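The Vigfúsdóttir Estimate

Oluf Norðdahl had been sent to the house to put a number on its contents. He worked for Clorkon, which insured small private archives, and his instructions ran to 23 pages. Section one told him to begin with textiles and finish with paper, and he did it that way.

The textiles took the morning. He entered each garment by color, construction and condition, and left the value column blank until the end of the room, as the instructions required.
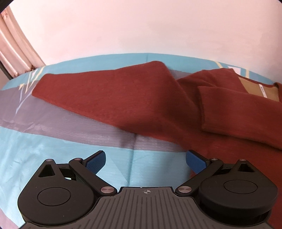
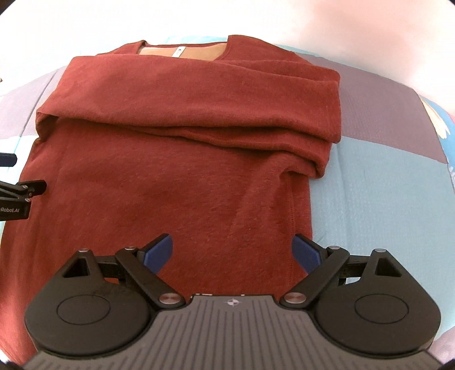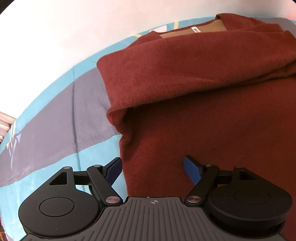 Entered as one shirt, knit, long sleeves, rust red, label not legible.

Vilhjálmur Ketilsson told him over the telephone that the clothing was of no interest to anyone and that he should get on to the tide books. Norðdahl said that he would reach the tide books when he reached them. Ketilsson said the heirs were paying by the hour. Norðdahl said that Clorkon was paying by the hour, and that the heirs were paying Clorkon a flat fee, and there was a pause on the line while Ketilsson considered whether this was better or worse.

The tide books were in the back bedroom, on a steel rack. There were 260 of them. They had been kept by the late owner, a harbor clerk named Vigfúsdóttir, who had read the height of the water at the old pier twice a day and written it down in pencil. Each line gave the time, the height in centimeters, the wind, and a column headed R, for remarks. The remarks column was mostly empty.

Section four of the instructions dealt with serial records. The value of a serial record was to be taken as the cost of producing it again. Where it could not be produced again, the appraiser was to consult a list of comparable sales. Norðdahl consulted the list. It contained ship's logs, weather diaries, and a set of railroad timetables from a line that had closed. It contained no tide books.

He pulled the first volume and checked the binding. Sewn, cloth over board, some foxing on the endpapers. He checked the last one. Glued, paper over board, spine cracked. He then took every tenth volume between them and noted the same particulars. The paper got worse as the years went on. The handwriting did not change at all.

In the fourth volume of his sample he found a reading that had been corrected. The original figure was 212. It had been struck through with a single line and 605 written beside it.

He looked at this for a while. The pier, according to the harbor plan folded into the first volume, stood 410 centimeters above the datum. A reading of 605 put the water well over the deck, over the railing, and partway up the door of the clerk's hut, from inside which the reading was supposed to have been taken. The wind for that hour was given as light, from the west. The remarks column was empty.

He turned to the reading before it, 198, and the reading after it, 207.

There was a procedure for this. Section six said that errors in a record should be noted only where they affected its value, and that the appraiser was not to form a view on what had caused them. He wrote: one anomalous entry. Then he took down the volumes on either side, which were not part of his sample, and went through them line by line at the window.

By late afternoon he had found 3 such entries. All were corrections. All gave the same figure. They were years apart, at different hours and in different seasons, and the ordinary readings around them were smooth enough to draw a curve through. He drew one, on the back of the condition form, and marked the points where they fell. They were so far above the curve that he had to tape on a second sheet.

He telephoned the regional gauge office and was put through to a man named Lykkegaard. Norðdahl read him the dates. Lykkegaard had the automatic gauge for the last of them only, the instrument having been installed late. He was gone for several minutes. When he came back he said that the gauge showed 209 at that hour, and that there was nothing wrong with it.

"Nothing at all?" Norðdahl said.

"There's a gap," Lykkegaard said. "Four minutes. It does that when they change the battery."

"Did they change the battery?"

Lykkegaard said the maintenance sheet would be in another building.

Norðdahl thanked him and wrote down the time of the call. He returned the volumes to the rack in order. In the kitchen he filled a glass with water and drank it standing up, looking out at the pier, which was a short walk downhill. The tide was out. The hut was still there, with its door painted green, and he could see that the paint was two different greens, with the join running level across the door a little below the latch.

He measured it before he left. It took him some time to establish the height of the deck, as the benchmark had been painted over, and he had to work from the plan. He took the figure twice, once with the steel tape and once with the folding rule, and wrote both results in his own notebook, which Clorkon did not collect.

The report went in on Oct 9, 2026. Under serial records it listed the tide books as a complete run, condition fair to poor, no comparable sales, and gave a value arrived at by multiplying the clerk's hourly wage by the number of readings. It mentioned the anomalous entries in one line. The shirt was valued with the rest of the clothing, as a lot.

Ketilsson called to say that the heirs were satisfied with the figure and would be selling the house. He asked whether the books could be moved to a storage unit inland, and whether that would lower the premium.

Norðdahl said that it would lower it considerably. He asked when the house would be empty. Ketilsson said by the end of the month, and asked why he wanted to know.

"There's a reading due in the morning," Norðdahl said. "I have the key until then."

He had bought the pencils already, the same hardness as hers.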